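In Praise of the Slow Gripper

I have been building robot hands for long enough now that my family has stopped asking what they are for. They ask where the small screwdriver went and whether the table will be free by supper, and I think that is a fair way to treat a hobby. But every so often a visitor does ask, usually while holding a cup of coffee and looking for a place to put it down, and I give an answer that is too short and then lie awake composing the longer one. So, for anybody who has the patience, this is the longer one.

My argument is that people who build at home, or in a shared shop like the one I belong to in Clolbridge, ought to spend much more of their time on the hand and much less on the arm. I know how that sounds. The arm is the part that gets the applause. When somebody rolls a finished arm out onto the shop floor and it swings around for the first time, everyone puts down what they were doing and comes over, me included, and I have clapped as loudly as anyone. Then somebody offers it a sock, and the applause gets a good deal quieter.

My first arm was a Rinex kit, and I spent 700 dollars on it, which at the time was more than I had ever spent on anything that didn't have wheels or a warranty. It was a handsome machine and I don't regret it. It could return to the same spot on the bench all afternoon. What it had at the end of it, though, was a pair of flat metal jaws that closed like a stapler, and I spent one whole December trying to get those jaws to lift the corner of a dish towel. They pinched the table. They pinched the air over the table. Once in a while they got the towel and about half the time dropped it again on the way up, and I would go to bed cross, having blamed the motors, the software and the towel.

It took me an embarrassingly long time to do the obvious thing, which was to unbolt the jaws, put a handle on them and try the job myself. I recommend this to everyone. If you can't pick up a towel with your gripper while holding it in your own fist, with your own eyes and a lifetime of laundry behind you, then no amount of clever programming is going to rescue it. I found out more in that one evening than in the whole month before it. The tips were too blunt, the opening was too narrow, and my wrist kept wanting to roll in a way the arm could never have managed.

Since then I have done all my early work by hand, and I do it at home, among ordinary household things. A bench is a wonderful place to drill a hole, but it teaches you very little about cloth. Cloth slides and bunches up, and it hides its own edges. A blanket that looks perfectly flat will have a fold in it just where you'd like to get a fingertip under, and a pillow gives way as you press on it and comes back when you let go. I used to tidy up before a session, and I gave that up, because the mess is the part worth practicing on. 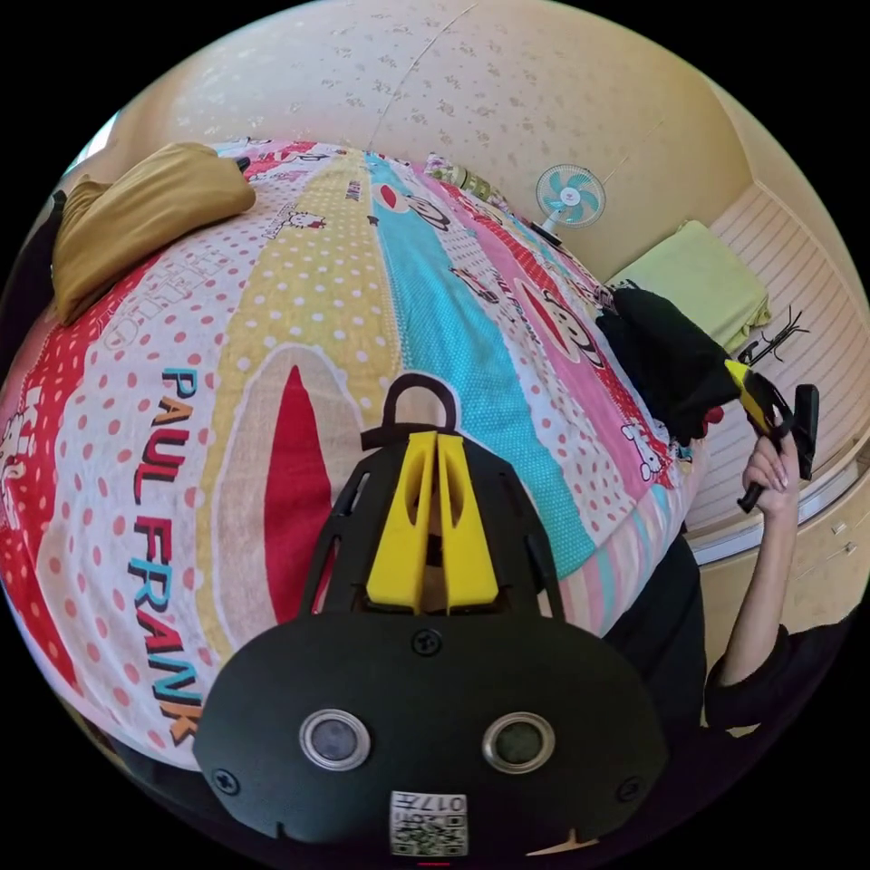

The other thing I would say to a beginner is to work with a pair as soon as you can afford to. I held out against this for ages, on grounds of thrift, and I was wrong. Nearly everything we do with fabric we do with 2 hands, one to hold and one to move, and when you try to fold a towel with a single gripper you end up inventing odd little tricks, like dragging it against a table edge, that you will only have to unlearn later. Building the second one is cheaper than the first, too, as you've already made your mistakes on the first. (Some of them. I saved a few for the second.)

Now, there is a perfectly good case on the other side, and a fellow member at the shop makes it to me most weeks over the drill press. The case goes that hands are a bottomless pit. You can shave a fingertip forever, and at the end of a year you'll own a drawer of fingertips and no robot. He built his machine on a Wurex base with store-bought jaws, the whole thing came to 2,080 dollars, and it moves parts from one tray to another all day long without complaint. He's happy, and he should be. If your parts are hard and your trays stay put, buy the jaws and get on with your life - I mean that kindly.

But I don't think most of us got into this to move parts between trays. The people I meet at the Björklund open evenings want help around the house. They want something that will fold, or tidy, or fetch a thing for a parent whose knees have gone. All of that is soft, awkward, badly lit work, and it gets decided in the last inch or so of the machine.

There is a money side as well. I went back through my receipts this summer and found that everything I had spent on hands, counting the screws and the spoiled prints, came to 537 dollars. That's less than the Rinex kit cost me all by itself, and it has kept me busy for a great deal longer. A hand is also small. It goes in a tote bag, it can be worked on at a kitchen table while the potatoes boil, and you can put it away when company comes.

The arm, meanwhile, is still clamped to its board in the shop, under a sheet. I do mean to get back to it. I have a new set of fingertips to try first, a little narrower than the last ones, and there is a basket of towels upstairs that needs folding anyway.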